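# Unit 6: The Kitting Cell That Stopped Picking

**Case for this session:** the false-done fault on the Nodora kitting cell
**Bring with you:** the log extract (3568 lines, yes, all of them) and your state diagram from Unit 5

I love this fault. It's small and cheap, nothing got hurt, and it has more to teach about automation than most of the big dramatic crashes we look at later on. Please read these notes before we meet, and have a go at the margin questions even if you aren't sure of your answers.

## What the cell is meant to do

Two arms share a table. The left arm takes parts from the left pair of yellow trays, the right arm from the right pair, and both place into the steel tray in the middle. A kit is one motor, the round board, the twisted cable and the harness. When all four parts are down, the controller marks the kit complete and asks for a tray change.

The controller software is called Saveck. For this unit you only need to know three of its states:

- **READY**: arms parked at the sides, waiting for a start signal
- **PICKING**: at least one arm is moving or holding a part
- **DONE**: the kit is complete and a person may reach in

That last line matters enormously. DONE is a message to a human being. Somebody reads it and puts a hand on the table.

## The fault

In October the cell began reporting DONE on kits that hadn't been built. The start signal came in, the controller passed through PICKING in 113 milliseconds, and the screen turned green. An arm can't close its gripper in that time, never mind lift a board and carry it across.

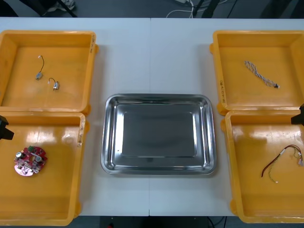

Nokuthula Zulu, reading an early draft of these notes, objected to the word "fault" in that last paragraph: every component did what its spec told it to do, she wrote, and if we teach this as something broken, people will go hunting for a bad sensor and never open the spec. I think she's right to push on it, so keep the objection in mind as you read. I've kept "fault" because the cell as a whole lied to its operator, and I want a strong word for that. Disagree with me in class!

## How it happened

Each arm keeps its own "part placed" flags. Left has two (motor, board) and right has two (cable, harness). The kit is complete when all four are true. At the end of a kit the flags are meant to be cleared by the tray change.

Van Wyk, the firm that maintained the cell, had added a pause-and-resume feature so that an operator could stop between kits without a full restart. Resume reloads the last saved state of both arms. Can you see it yet? If the operator paused after DONE and changed the tray during the pause, the clear message went out while the arms weren't listening. On resume, all four flags came back true from the save file. The next start signal found a complete kit and said so.

Here's the order of events, tidied up from the log:

1. Kit finishes, four flags true, DONE shown
2. Operator presses pause; flags saved
3. Tray changed; clear message sent, no receiver
4. Operator presses resume; flags restored as true
5. Start signal arrives; controller checks flags, shows DONE
6. Operator reaches for the steel tray

Step 6 is where we stop laughing. With the arms parked it's only an annoyance. Now suppose just one arm's flags are stale. The right arm parks straight away while the left arm goes to work, and an operator who has learned to glance at the nearest arm sees a machine that looks finished.

*Margin question:* which of the six steps would you change, and what would your change break?

## What the table tells you

Evidence is the part I most want you to practice. A log records what the controller believed; the table records what's there, and comparing the two is the fastest diagnostic you will ever run. Go down the kit list with the next view in front of you: both motors are still in the upper left tray, the round board is in the tray below, the cable and the harness are on the right, and the steel tray is empty. Put that beside a screen reading DONE and you know the message is false before you've opened a single file. Put it beside READY and there's no disagreement at all — the same table supports one claim and sinks the other.

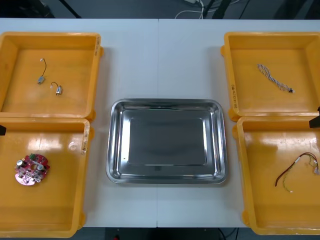 Karabo Du Plessis set the original exercise for this unit, and the best idea in it was to make everyone write down the table state before touching the log. Start with the table, because once you've read a confident green DONE forty lines running, you begin to explain away whatever disagrees with it. In this view the two grippers only just reach in at the left and right edges, between the upper and lower trays on each side. Write that down too, and stop there. A gripper at the side of the table is a position, and a position can't tell you whether the arm is parked, paused with power on, or waiting on a slow message. For that you need the drive status, which is on page 3 of the extract.

## The repair, and the repair to the repair

The first fix cleared all four flags on every resume. Quick, simple, and wrong in a lovely way: an operator who paused halfway through a kit now got a second motor on top of the first.

The second fix gave each steel tray a kit number. Flags are saved together with that number, and on resume they are thrown away if the number has changed. DONE also got an independent check: the center tray is weighed, and a kit that weighs too little can't turn the screen green. The check waits 800 milliseconds for the scale to settle. Operators grumbled, and it stayed.

Notice that only the second half of that repair would have caught a cause we hadn't thought of. The kit number deals with this bug. The scale deals with any bug that ends in an empty tray.

## For the session

Work in pairs. Draw the state diagram with pause and resume included, then mark every arrow on which a message can be lost. Yolandi Buthelezi will hand out the Atel drive status tables at the start, so you needn't print those.

Then write a short answer, half a page at most, to one of these:

- Should DONE and "safe to reach in" ever be the same signal? Argue from this case.
- The scale can't tell a correct kit from a wrong kit of the same weight. Propose a second check and say how it could fail.
- Take Nokuthula's side. If nothing was broken, who or what needed to change?

Answers go to Saron Gudeta before the Unit 7 reading, which picks up with light curtains and what happens when people learn to lean around them.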